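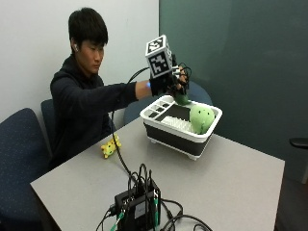
Shahram Mirzaei empezó a coser camisones con una máquina prestada por su tía. Ahora su marca, Nyaga, presenta en diciembre una colección de 138 piezas para dormir y para estar en casa.

La seda lavada es el material principal. También hay batas largas de algodón, inspiradas en los hoteles antiguos. 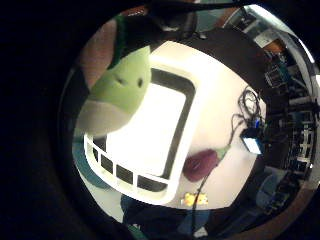
Tallas y precios

El diseñador ha trabajado con dos patronistas para ampliar las tallas. Una bata cuesta unos 100 euros y se vende en las tiendas Padness.

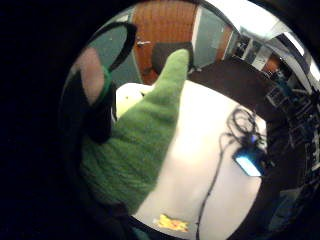

Lo que viene después

Mirzaei prepara cinco modelos de novia, con encaje hecho a mano. «Quiero que la mujer los use también después de la boda», explica.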